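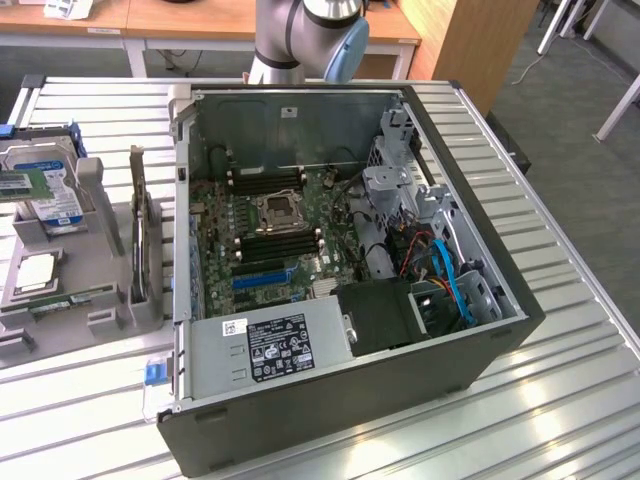 *Open tower on the bench, socket empty, parts waiting in the tray to the left.*

# About Dumia

Dumia writes and tests working rules for robot cells that take apart and rebuild desktop computers. We are a small outfit. Refurbishers and repair shops send us their cell layouts, their written procedures and sometimes their arguments, and we tell them which parts we believe.

We should say early on that we don't believe a lot of it.

## Where we started

The company began as a repair business. We bought an arm because a salesman told us it would pay for itself by the following November. It didn't. What it did was bend socket pins, and it kept bending them while a green light on the controller said everything was fine. The arm was working as designed. Our instructions to it were bad, and the manual we had copied them from was worse.

So we started keeping our own rules. Other shops asked for them, then asked us to come and look at their benches, and after a while that was the bigger half of the business. We still rebuild computers, mostly to stay embarrassed.

## What we think of standards

The big safety standards are worth reading and we expect our clients to have read them. They cover guarding, stopping and who may stand where. They have very little to say about how hard to press a memory module, or what an arm should do when a cable has drifted over the slot it wants. That gap gets filled by vendor brochures, and this is where our patience runs out.

"Human-level dexterity" is not a specification. Neither is "handles most common boards." Which boards? How many tries? Who was standing next to it with a screwdriver? If a vendor can't answer, we write down that they couldn't and move on.

## The house rules

Our current rulebook is called Filtero. It has 39 rules, down from 270. The long version was thorough and people stopped opening it at page two. A few of the ones we get asked about most:

- **Every loose part has a fixed place before the arm moves.** Processor, memory, drive, cards. A part lying on the bench top is a fault, even if the arm could probably find it.
- **Power disconnected, and checked by a person.** A sensor reading doesn't count. Go and look at the cord.
- **The power supply housing stays shut.** No cell we advise opens one, whatever the customer is offering.
- **Cables are routed by hand until proven otherwise.** We have seen plenty of cable demos. We haven't seen one repeated on a machine the presenter didn't bring.
- **Two failed tries and the arm backs off.** Not three, and no "adaptive retry." More force has never fixed a crooked module on our bench.
- **An empty socket is treated as the most fragile thing in the cell.** Nothing travels over it that doesn't need to.
- **Log the failures in full.** A success rate with no list of failures attached goes in the trash.

Some of these slow a cell down. Clients complain about that, and they are right, it does. We would like to see the repair bill for the fast version before we change anything.

## How a review works

A standard review takes 4 days on site. We ask for an ordinary shift, with ordinary computers off the ordinary pile: dusty ones, odd cases, drive cages that don't sit square. If you would rather show us a prepared demo, Hollenstein down the road will happily watch it and sign something. We used to share a building and we stay on decent terms.

At the end you get a written report. It says what your cell does reliably, what it does sometimes, and what it only does in your slide deck. We don't issue badges, stickers or "certified by" logos. We tried a logo once, for a client called Broltard, and it ended up on a product we had never looked at.

## Who should get in touch

Shops that already have an arm and are quietly disappointed with it. Shops thinking of buying one, ideally before they sign. Training schools that want the rulebook for class use, which we allow without charge as long as it isn't edited.

We don't sell robots and take no commission from anyone who does. If you think one of our rules is wrong, send the log files along with the complaint. Rules have been dropped that way before.

Page last revised 07/07/2024.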